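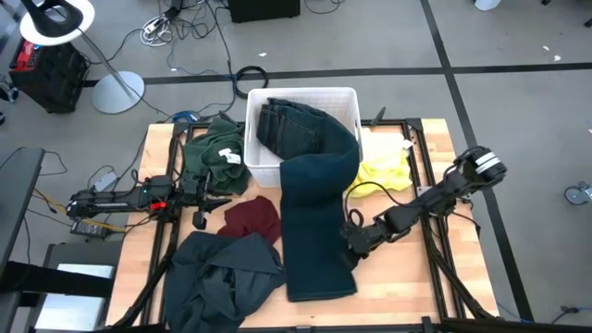

4. Setting the Damper and Foot Straps

Complete Section 3 (Rail and Seat Assembly) before starting. The Ridon rower must stand on a level floor with both rear feet locked.

4.1 Foot straps

1. Sit on the seat and place both feet on the footplates.
2. Slide each heel cup up or down until the strap crosses the widest part of the foot.
3. Press the heel cup down until the pin clicks into its hole. Set both sides to the same hole number.
4. Pull the strap tight and press the loose end flat.

Note: Heels may lift slightly at the front of the stroke. If the whole foot slips, move the heel cup up one hole and repeat step 4.

4.2 Damper

1. Turn the damper lever to 1.
2. Row for two minutes at an easy pace.
3. Raise the lever one step at a time, with at least ten strokes at each step. The highest setting is 7.
4. Stop at the setting where the legs can finish their push before the arms begin to bend.

CAUTION: Do not move the lever while the handle is under load. Return the handle to its rest first.

New users should stay at 3 or lower for the first two weeks. A higher setting makes each stroke heavier and puts more strain on the lower back. It does not change how the monitor works out distance.

4.3 Monitor check

1. Wake the monitor by pulling the handle once.
2. Hold MENU until SET appears.
3. Enter user weight. The upper limit for this model is 300 lb.
4. Select JUST ROW and take five strokes. The stroke count should read 5.

If the count is low, check that the sensor plug is fully seated behind the flywheel cover (see 3.6). Error E2 means the batteries need to be replaced.

WARNING: Stop at once if you feel dizzy or have chest pain. Keep fingers, hair and loose clothing away from the chain and the seat rollers.

Revised 06/12/2018, T. Manole

Contact Zunham Fitness Support | © Zunham | Back to top
2,225 views · 7 comments · Share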